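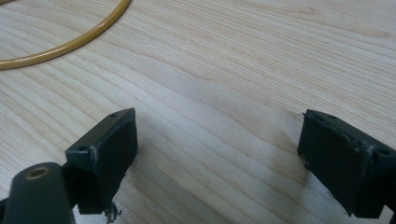

Pale wood, long grain, and a loop of yellow at the top left.

Tue 9 April – posted by the Flerklow kitchen table

I've had a light wood table for years now and I swear it shows everything. Crumbs, mug rings, that gray film you get when somebody (me) wipes it down with the same cloth that just did the stove. So I've gotten picky about how I clean it, and a few of you asked, so let's go!

First, wipe with the grain. I used to scrub in circles like I was waxing a car, and every little scratch ran across the lines and caught the light. Now I go end to end in long strokes with a cloth I've wrung out really hard, then again with a dry one. If the lines wander, I let my hand wander too.

Sticky spots get one drop of dish soap in warm water and a minute to soften up. Don't pick at them with a knife, please. I have a dent by my chair that says why.

For white rings I try a dry towel and a warm iron – low, no steam, a few seconds at a time – and I keep lifting the towel to peek. Works on most of mine, not all. If you have an oiled table and the ring is stubborn, 320 grit paper and a very light hand, always along the grain, then oil again. Don't do this on a varnished top or you'll be refinishing the whole thing by June.

Cords and tubing are my other gripe. Anything rubbery or plasticky can leave a mark if it sits in one place for weeks, and bright colors worry me the most. I coil mine up and hang them on a hook when I'm done. Five minutes, tops, and the table is ready for supper.

Oh, and get down low and look across the top toward the window before you call it clean. You'll see every smear you missed. Sorry in advance!

Recent posts
Getting candle wax out of a tablecloth
My Rozīte bread board, one year in
Which way do the drawer liners go?
Felt pads that stay put on chair legs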